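Pernis robotics club, week 5

21 January 2026

We got the building back after the break, so the club finally met again tonight. Trumemano is what we named the two-handed robot back in October, and most of this term is going to be spent on one job: getting both hands to work on the same part without fighting each other.

The part is a white block with a round hole in the top, sitting on a flat black base. One hand is supposed to steady the base while the other takes hold of the block. Pumphrey is the script that decides which hand moves first. I rewrote it over the break and it is down to 62 lines.

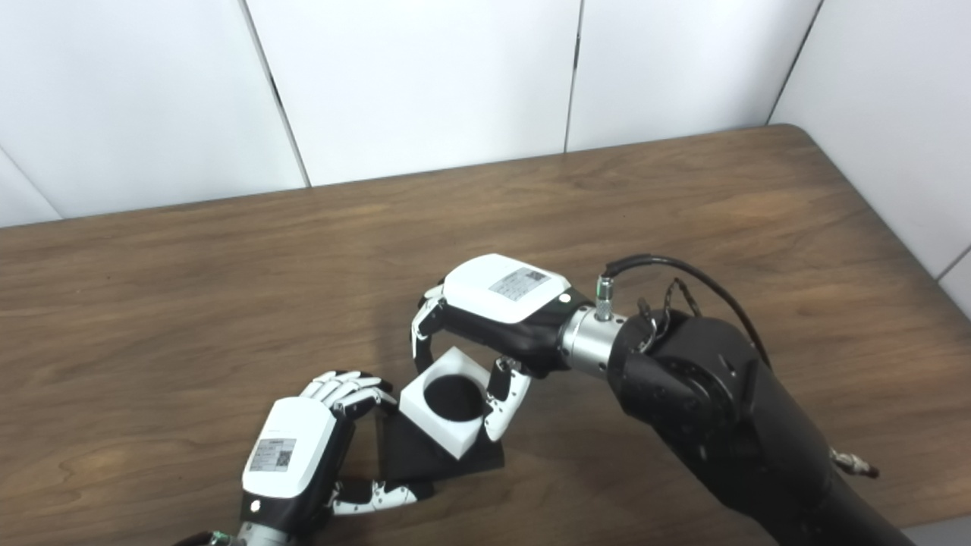
The thumbs are still my main problem. They come in from the side, and if one arrives early it pushes the whole thing across the table. I added a short wait for the right hand and cut the closing speed. We ran it more than 5 times with the new settings and I saved all the logs.

The Hilden meet is the next date we have to be ready for. Before then I want to redo the wrist limits and clean up the log folder - it has 1,036 files in it and half of them are named "test".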